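Prurance Clothing Reuse Scheme
Progress report to the Tokgöz fund, 5/31/21
Prepared by Signe Forsberg

Where we are

The grant was meant to test whether households would mend and pass on knitwear if we made it easy for them. We have been running since November and I am less sure of the answer than I was when we applied.

We sent mending kits to 227 households. Replies came back from 80. That looks respectable until you read the forms, many of which say only that the kit arrived and was nice. Ticking a box marked "I intend to repair something" costs nothing, and I would ask the fund not to treat those ticks as repairs. The application promised a figure for clothing kept out of the bin. I do not have one I would defend.

The drop-off points

We planned three and opened two. The Grarar site takes in plenty, mostly in bags that should have gone straight to rag. Prolovetti is quieter but the quality is better, and Ebbe Lunde thinks this is down to the sign on the door asking people to wash things first. He may be right. It may also be a different sort of street. We changed the opening hours in the same month as the sign, so we cannot tell the two apart, and I wish we had waited.

Knitwear

Cuffs and elbows remain the usual complaint. Ribbing loses its stretch long before the body of a jumper wears out, and most people give up on the whole garment at that point. The kit contains matching yarn for darning but nothing for re-knitting a cuff, a gap we were warned about and ignored.
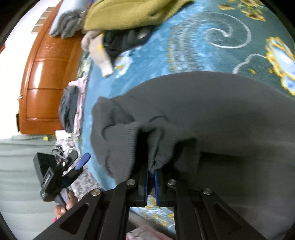 Usha Kaimal wrote that the cuffs are a distraction: people stop wearing a sweatshirt when they are bored with it, and a new cuff will not change their minds. She would spend the remaining money on swaps and drop the kits altogether.

I don't fully agree, though I can't point to anything in our returns that proves her wrong. Swaps have their own trouble, chiefly that the same few people come each time and carry home as much as they brought.

Money

Postage is over budget. Printing is under, as the second leaflet was never written. We ask to move the difference across.

Next steps

Hjørdis Bråten will telephone a sample of the households that replied and ask what they mended, if anything. No further kits go out until she has finished.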